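Greifer im Regal
Zwei Finger oder fünf: Was im Möbelstück zählt, steht nicht im Datenblatt

Wer einen Greifer für den Haushalt sucht, findet zuerst Zahlen zu Hub, Kraft und Schließzeit. Wie sich das Gerät verhält, wenn zwischen Schrankboden und Deckplatte wenig Luft bleibt, muss man ausprobieren. Die Werkstatt Gerkitz hat das im März mit zwei Modellen getan: dem Parallelgreifer Jimik mit 105 Millimetern Öffnungsweite und der Fünffingerhand Drusus. Beide hingen am selben Arm, beide liefen über die Steuerung Tannous.

Am freien Tisch lag der Jimik vorn. Er ist schnell eingerichtet, seine Backen schließen gerade, und von 100 Griffen auf stehende Becher gelangen ihm 28 mehr als der Hand. Die Drusus braucht für jede neue Form eine eigene Fingerstellung. Das kostet Zeit, vor allem am ersten Tag.

Der Weg ins Fach

Im Regal kehrte sich das Bild um. Der Parallelgreifer baut breit, und mit geöffneten Backen stieß er immer wieder an die Trennwand. Die Hand ließ sich schmaler anstellen, kam schräg von unten hinein und schloss erst am Gefäß. Dafür verdeckte sie der Kopfkamera oft die Sicht auf das Ziel. Eine zweite Kamera am Handgelenk half, allerdings erst nach dem Wechsel auf 30 Bilder pro Sekunde.

Als Vergleich dienten Griffe von Menschenhand, aufgenommen aus Kopfhöhe. Die linke Hand fasst den hellgrünen Reisebecher weit unten am Körper, die rechte nähert sich mit leicht gekrümmten Fingern von der anderen Seite. Im Fach daneben liegt eine schwarze Sportflasche auf der Seite. Für einen Parallelgreifer, der von vorn kommt, ist das ein anderer Fall als ein stehender Becher - er muss sich erst drehen, und dafür reicht der Platz selten.

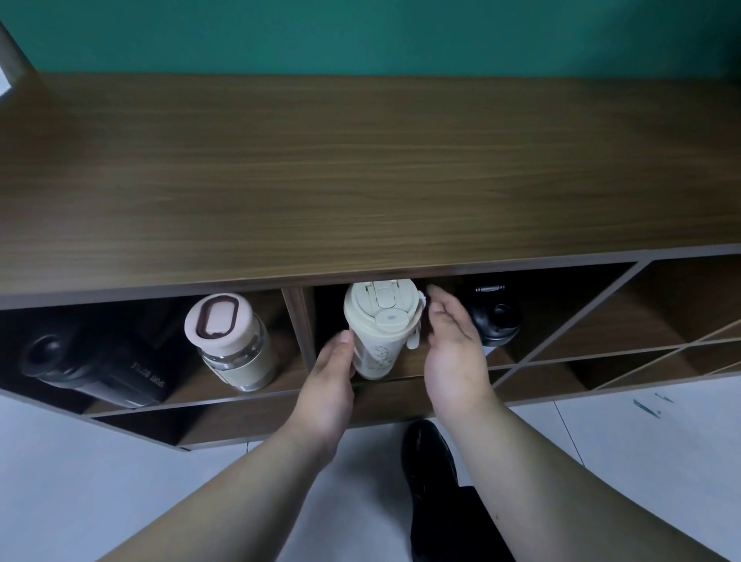

Was das für die Auswahl heißt

Für Tische und offene Ablagen bleibt die Werkstatt beim Jimik. In Fächern arbeitet sie vorerst mit der Drusus weiter, auch wenn deren Daumen nach längeren Läufen neu kalibriert werden muss. Ein schmalerer Satz Backen für den Parallelgreifer ist bestellt und soll im gleichen Regal geprüft werden.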